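Thumb of five-finger hand lands on the object before the fingers close
Robot Setup and Maintenance > Hands and Wrists

Rercombe_Cell2
Our department at Jonutbridge operates a single-arm cell for basket loading. The hand was removed in April for a cable replacement and refitted by our own staff. The arm now stops short of its taught pick position on most attempts. The controller log shows 2,687 cycles since refitting and no fault codes. The table has not been moved.

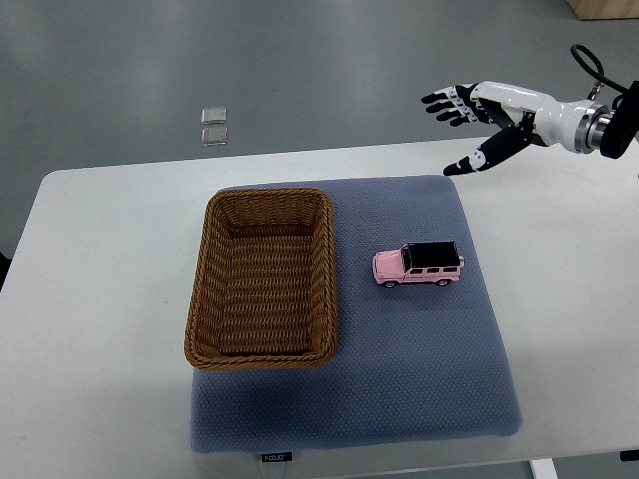
The same program ran correctly before the refit. We would be grateful for advice on whether the wrist or the taught points should be checked first.

Mwakalinga
Please check the wrist before editing any points. A hand refitted one bolt hole out of position will still home normally and report no fault. Remove power, loosen the flange bolts, seat the hand against its locating pin and tighten in a cross pattern. Run at 30 percent speed until the position is confirmed.

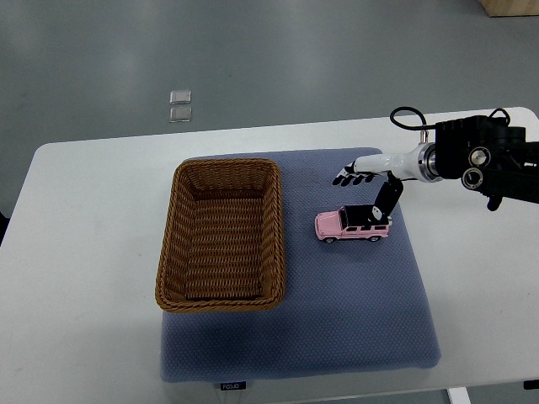 Thumb calibration is a separate procedure and should follow the wrist check. The open position of the thumb must be taught again whenever the cable has been changed. With the thumb hanging nearly straight down, as it does over the pink car, its tip meets the roof while the four fingers are still clear of the toy. Raise the approach height, open the thumb fully, and only then lower the hand. Please also confirm that the cable loop above the forearm does not pull tight at full reach -- it should have slack throughout.

Irar
Had the same thing. Re-teach everything, speed back to 100, done.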